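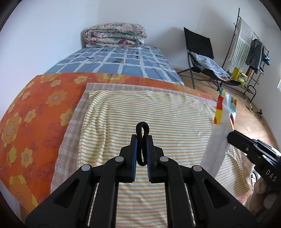
Black loop held upright between two blue pads, with layered fabrics behind.

Careers > Editorial > Hockey Writer and Odds Editor

Harkgate is hiring a hockey writer and odds editor to cover the women's and minor league game for next season. The job is part time to start, remote, and open to anyone who can legally work in the United States or Canada. Start date is in July.

What the job is

You will write game previews and prop bet breakdowns for two leagues, plus a longer goaltending column every other week. Most previews run 400 to 600 words. During the season expect 9 pieces a week, fewer in the break. You will also check the numbers in other writers' copy before it goes out -- lines, puck drop times, injury notes -- and update them when they move.

Our previews library holds 264 articles from last season. Many need new stats and some need to come down. Sorting through that will be your main task in the first eight weeks.

You will report to Normand Doucette, hockey editor, and work most closely with Fouzia Rajput on the data side. Copy goes through Cundel, our in-house publishing tool. We will train you on it.

What we need

At least two seasons of writing on hockey, paid or unpaid. A team blog counts if it was updated regularly.
A working knowledge of moneylines, puck lines and totals, and the ability to explain them to a reader who has never placed a bet.
Clean copy on a deadline. Lineup news often lands late in the afternoon.
Evening availability four nights a week during the season.
Age 21 or over.

Spreadsheet skills help. French is useful but not required.

Staff may not bet on hockey while employed here. This covers fantasy contests with an entry fee. Please read the full policy before you apply, as it also applies to people in your household.

Pay

Paid by the hour, every two weeks. The rate will be given at the first call. Streaming subscriptions for both leagues are covered.

How to apply

Send a resume, two writing samples and a 300-word preview of any game from the past season to Shamim Mohmand in hiring. Put "Hockey Writer" in the subject line. Samples can be links or attachments. Finalists will do a short paid editing test.

Posted May 2025. The listing stays up until the job is filled.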